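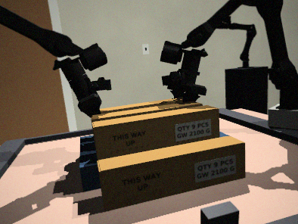

Two robot arms and a stack of cardboard boxes (simulated)

Danko sent out its big summer email and I've read it more times than I'd like to admit

2019-06-11

So the email from Danko finally landed, and if you own one of their e-readers you probably got it too. Mine was sitting in the promotions folder between a pizza coupon and something from my dentist, and I very nearly deleted it. Glad I didn't! Buried under a long thank-you to customers and a lot of talk about "the reading journey" is the thing I've been whining about on this blog for ages: Trakness, their sync service, is getting rebuilt from scratch.

If you're new here, I have an Irkside, the smaller of the two Danko readers. I bought it in December with holiday money and I love it to bits. The screen is lovely, the page buttons click in a way that makes me weirdly happy, and it fits in the pocket of my winter coat. What I don't love is Trakness. It's supposed to remember your page and your highlights and carry them over to your phone. Mine remembers the page most of the time. The highlights, well, they go wherever they feel like going. I have a cookbook with passages from a submarine thriller saved in it.

The email says the new version will keep highlights on the reader first and send them up later, instead of waiting on the server every time you drag your finger across a sentence. It will also export everything to a plain text file. I had to read that part twice, then I went and got a soda and read it again. Plain text! I've been copying mine out by hand, and my notes file is at 929 highlights right now (I checked this morning, yes, I'm that person).

There is a catch, and it's the bit people on the forum are mad about. The free plan will hold 600 books. Right now there's no limit, at least none that anyone has run into. I'm nowhere near that, so I could shrug and move on, but a guy on the forum says he has over 1000 loaded up, mostly old public domain stuff, and he's been a customer since the first reader. The email doesn't say what happens to the extra ones. Do they stay on the device and just stop syncing? Do you have to pick? You'd think somebody would've put that in the second paragraph, right next to the thank-yous.

No price for the paid plan yet either. "More details soon." I would pay a couple of bucks a month for sync that works, no question. I wouldn't pay what Hatusetti charges for theirs, and I tried it - a friend lent me her Hatusetti reader for a week when mine was having a bad spell. Fast, very slick, and every time I woke it up it wanted to sell me a book about getting up early.

One more thing I noticed. The last line of the email mentions "a new home for your library" and then it's just the logo and the unsubscribe link. The forum has decided this means a bigger reader is coming. I think it means they redesigned the home screen, and I'd put money on that, but a bigger one would be great for comics and I'd have a really hard time being sensible about it.

Anyway, the update is supposed to start rolling out later this summer, older readers last, so I'm somewhere in the middle of the line. I've backed up my notes file in two places and I'm leaving the cookbook alone until then, submarine and all. If you get the update before I do, please tell me in the comments whether the export keeps your chapter titles. Mine are a mess without them and I don't want to sort all that by hand again.

Next post will be the coat pocket case review I promised, as soon as the second case shows up. The first one smells like a tire.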